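OK, small thread because I finally worked out how I like to fold jeans and I'm way too happy about it!

For years I did the quick fold: legs together, in half, in half again, done. Then the pile leaned over every time I pulled a pair from the bottom.

What I do now: lay them out completely flat first, on something firm. A woven straw mat over the bed is perfect for this - the denim doesn't sink in and you can smooth the legs properly.

Next, sort out the waistband. Tug it straight from both sides before you touch anything else. If the top is bunched, the whole fold comes out crooked (ask me how I know).

Then one leg over the other, seams lined up, back pockets facing out. Fold up from the hem and stop 2 inches short of the waist. Then in thirds. They stand up by themselves in a drawer!!

I got the thirds idea from a Zandness post that had 243 replies, half of them arguing about hanging vs folding. I'm a folder - jackets too, sorry.

Jeans and woven mat, three views:

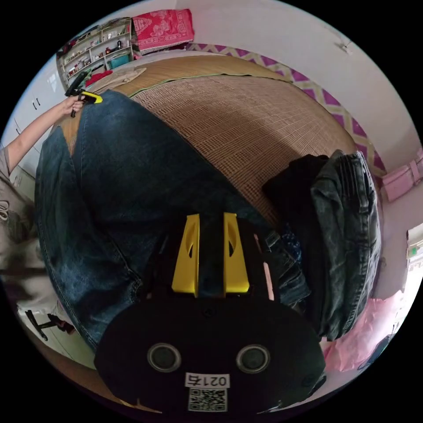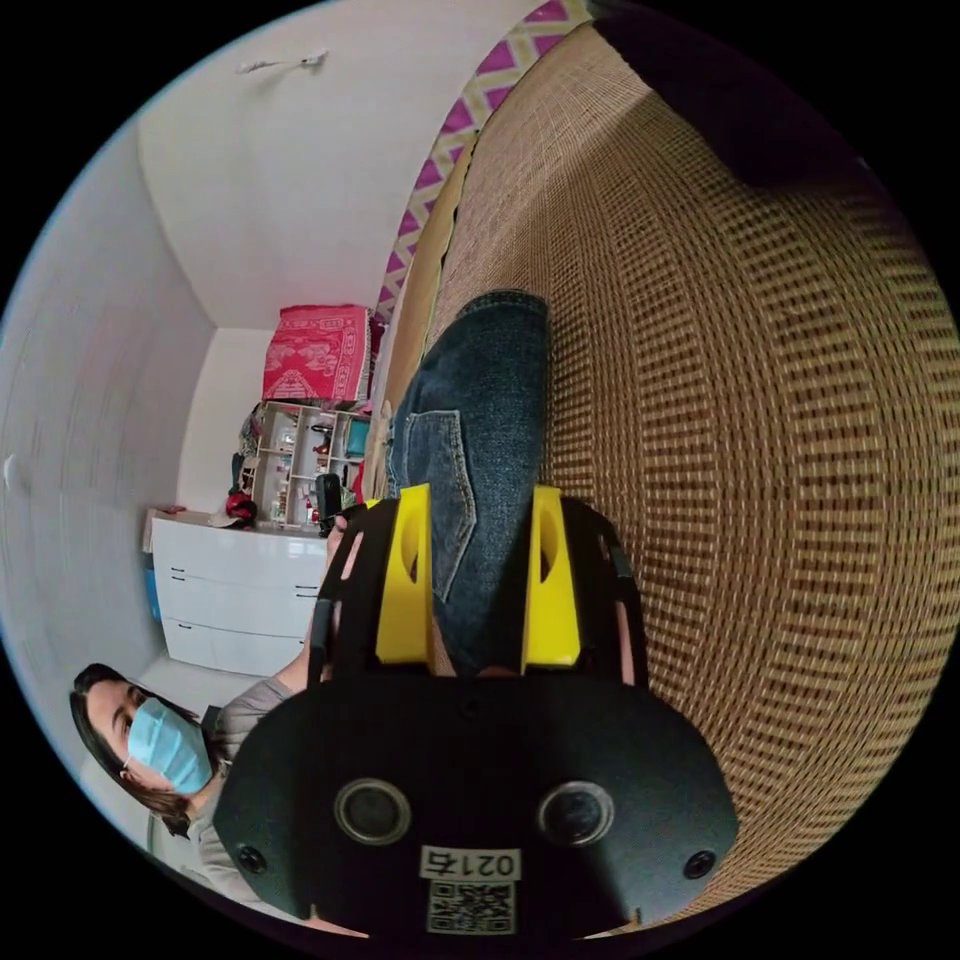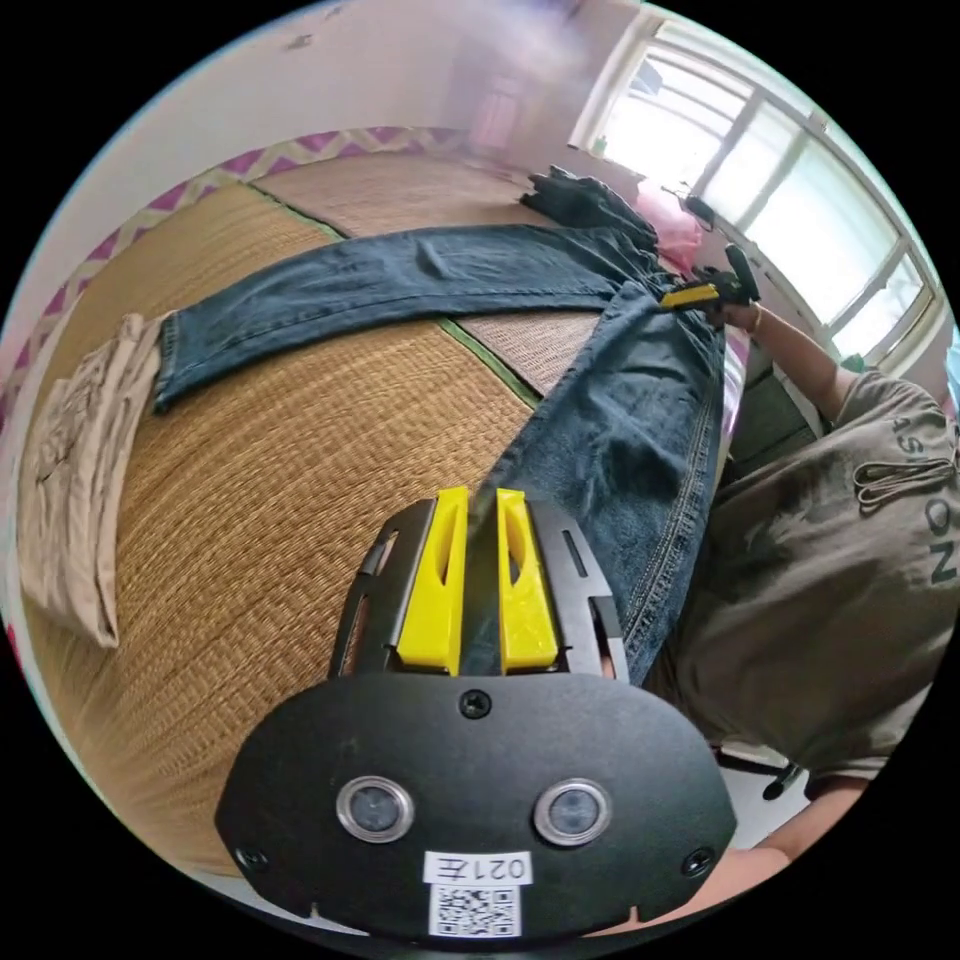
Denim and a woven mat, all three. The dark gray jacket in the first one is next.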